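Diário de serviço da Residência Prernitz
Sexta-feira, 5 de novembro de 2021

Retomo o registo depois de três dias sem apontamentos, por motivo das reuniões com a administração. O assunto que ocupou quase todo o dia foi o novo regulamento de silêncio noturno, cuja redação definitiva tem de ser afixada antes do fim do mês e que, até ontem, contava quatro versões incompatíveis entre si.

A reunião da manhã iniciou-se às nove horas, na sala pequena do rés do chão. Estiveram presentes o senhor Andor Barta, pela administração, o representante do terceiro piso e a signatária. O senhor Attila Medve chegou mais tarde e pediu que se retomasse a leitura desde o artigo segundo, o que se fez. A versão trazida pela administração fixava o início do silêncio às 22 horas em todos os dias da semana. A versão dos residentes propunha a meia-noite às sextas-feiras e aos sábados. Ficou acordado um regime intermédio: 22 horas de domingo a quinta-feira, 23 horas nos restantes dias, com exceção das épocas de exames, durante as quais vigora sempre o horário mais restrito.

Discutiu-se longamente a definição de ruído. O texto anterior falava em "perturbação manifesta", expressão que deu origem, no ano passado, a queixas apreciadas de maneira diferente conforme quem estava de turno. O senhor Barta defendeu a adoção de um limite medido em decibéis. Observei que a residência não dispõe de aparelho de medição e que a aquisição de um, pelo orçamento recebido da casa Tondalero, custaria 1065 euros, verba que não está inscrita para o corrente exercício. A proposta ficou sem efeito. Manteve-se um critério simples: considera-se ruído o que se ouve com nitidez no quarto contíguo, com a porta fechada.

Quanto às sanções, suprimiu-se a multa. O artigo sétimo prevê agora advertência verbal, advertência escrita e, à terceira ocorrência no mesmo semestre, entrevista com a direção. O representante do terceiro piso pediu que ficasse escrito que a advertência verbal não consta do processo do residente. Ficou escrito.

A parte mais demorada foi a dos espaços comuns. A cozinha do segundo piso encerra às 23 horas, sem alteração. A sala de música, que motivou a queixa do prédio vizinho na Rua Bastidgate, passa a encerrar às 21 horas. Para a lavandaria, a administração pretendia o encerramento às 20 horas, por se situar debaixo dos quartos da ala nascente, onde a centrifugação se sente pelo soalho. Os residentes que trabalham por turnos têm contestado este horário desde o verão, e receberam-se sobre a matéria várias cartas, algumas de tom pouco apropriado.

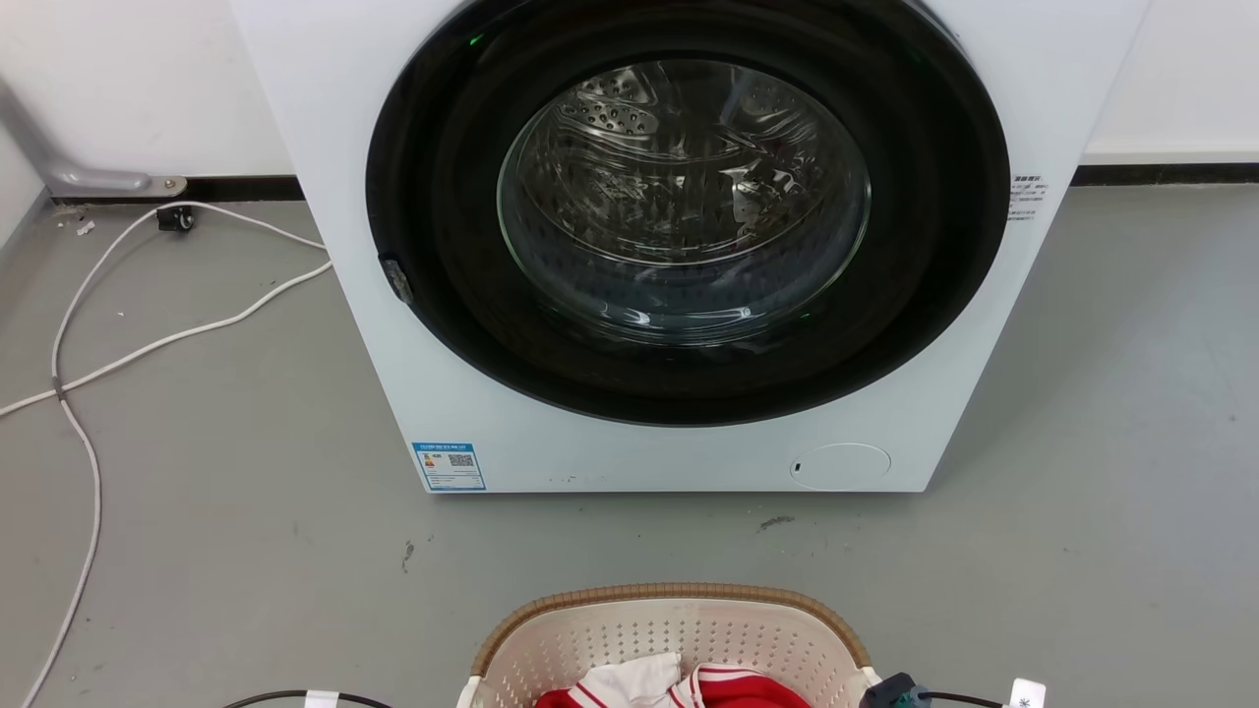

Fechar às 20 é obrigar-nos a lavar tudo ao domingo, escreveu Rácz na folha de sugestões do átrio, e acrescentou que quem sai do hospital às sete e meia também tem direito a descansar sem roupa por tratar; propunha as 22 horas, com a condição de nenhum programa ser iniciado depois das 21.

Li a sugestão em voz alta na reunião e foi aceite quase nos seus termos. O artigo nono ficou assim redigido: "A lavandaria encerra às 22 horas. Não é permitido iniciar qualquer programa após as 21 horas." O senhor Medve votou contra, por entender que a ala nascente fica prejudicada, e pediu que o seu voto constasse. Consta.

Almocei no gabinete. De tarde passei o texto a limpo e corrigi a numeração, que saltava do artigo décimo para o décimo segundo em todas as versões anteriores, sem que se tenha conseguido apurar o que dizia o artigo em falta. Consultei o arquivo de 2000, ano do primeiro regulamento impresso, e também ali não existe. Aproveitei para retirar as referências ao telefone do corredor, desligado há muito.

Às 16 horas telefonou a moradora da Rua Bastidgate que subscreveu a queixa. Foi informada do novo horário da sala de música. Agradeceu, mas perguntou se o piano não podia ser mudado para o lado do pátio. Respondi que a questão seria apresentada à administração e anotei-a para a próxima reunião. O transporte do piano exige quatro pessoas e a afinação posterior, e convém pedir preço antes de prometer seja o que for.

Ficam pendentes a tradução do regulamento para inglês, a impressão de 20 exemplares para afixação nos pisos e a assinatura do senhor Barta, que levou consigo a minuta para uma última leitura. Pediu-me que substituísse "utentes" por "residentes" em todo o documento. A substituição está feita, salvo no preâmbulo, onde a palavra se refere também às visitas.

O turno da noite foi avisado de que, até à afixação, se aplica o regulamento em vigor. Dei instruções para que as queixas deste fim de semana sejam registadas com hora e número do quarto, e para que ninguém invoque o texto novo antes de assinado.

Saída às 18h40. Levar na segunda-feira a chave do armário do arquivo, que ficou na minha gaveta.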